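4. Clearing and making up the bed

This section covers the bed in the small bedroom at Tevstead. It replaces the sheet Malte Kuhlmann pinned inside the door, which promised the whole job in six minutes. We have tried it several times and have yet to meet anyone who can do it in under 20, unless they push the clothes under the bed. Please don't do that.

What you need

One clean sheet, two pillowcases, a bag for washing and somewhere to put folded clothes. The Cluveck folding board is in the cupboard on the landing if you want it. The leaflet claims it halves folding time. We found it about as quick as a pair of hands and a good deal harder to store.

4.1 Clearing the clothes

1. Open the curtains. Dark clothes are hard to tell apart in poor light, and navy socks will end up with black ones.

2. Start with whatever is hanging over the edge of the bed. It will slide to the floor sooner or later, usually while your arms are full.

3. Lift each garment on its own and shake it out once. Do not scoop up the whole heap to "sort it later". Aslak Bråten swears by this method, and his heap was still on the chair in August.

4. Look underneath large items before you carry them off. Jeans and other denim have a way of getting tucked under a jumper or coat and going into the wrong wash.

5. Check pockets. A tissue in a dark wash costs you more time than every other step here put together.

6. Make two piles, one to wash and one to put away. The old sheet asked for a third, for things worn once. We tried it, and it was only ever a way of leaving clothes on the bed.

CAUTION: Keep new or strongly coloured clothes off the sheet if they are damp. Some dyes are sold as fast and are nothing of the sort. The pale parts of a printed sheet will show any mark.

4.2 Checking the bed before you strip it

7. Stop when you reach the big dark piece in the middle and decide where it is going. Most people lose interest at this point and start on the pillows.

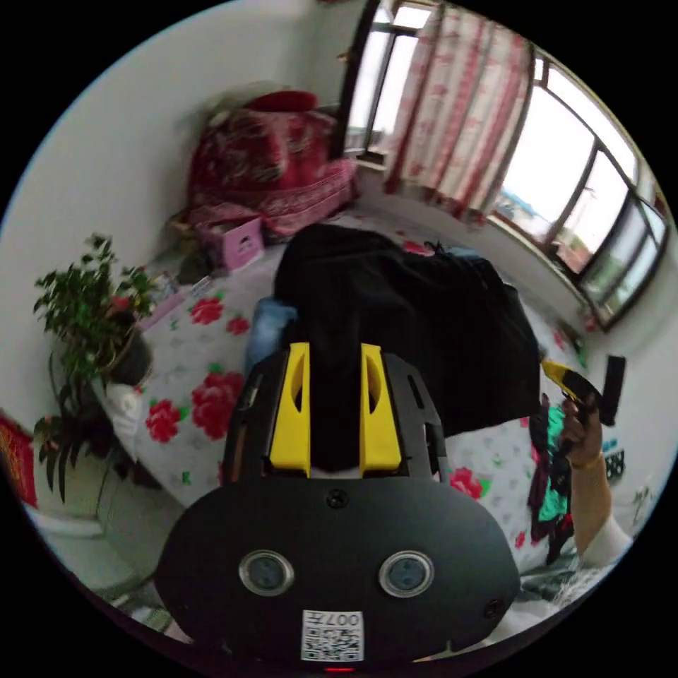
8. Move the folded quilt and the small red cushion from the head of the bed to the chair. Carry the quilt folded. If you let it open out you will have to fold it again, and it is bulky enough to need two people.

9. Take off the pillowcases, then the sheet. Check the flowered sheet for marks before it goes in the bag, as the big red peony-like flowers hide stains very well.

NOTE: The label on the spare sheets says to wash at 68 degrees. No dial in this house has that setting. Use 60 and see how they come out.

4.3 Making up

10. Spread the clean sheet with the printed side up and tuck in the head end first. The fitted sheets from Fröhlich are described as suiting all mattresses. Ours pops off at one corner by morning, so use a flat one.

11. Tuck the foot, then the sides. Hospital corners look smart and make no difference to how anyone sleeps. Do them if you enjoy them.

12. Put the pillows back, followed by the quilt, folded, with the cushion on top.

If things go wrong

The sheet won't reach: you have it sideways. Turn it before you start pulling.

The quilt keeps slipping: fold it wider and flatter. The Brivevov non-slip mat did nothing for ours and left fluff on the wall.

Clothes are back on the bed by evening: see 4.1. We have no better answer, and we doubt the people selling storage boxes have one either.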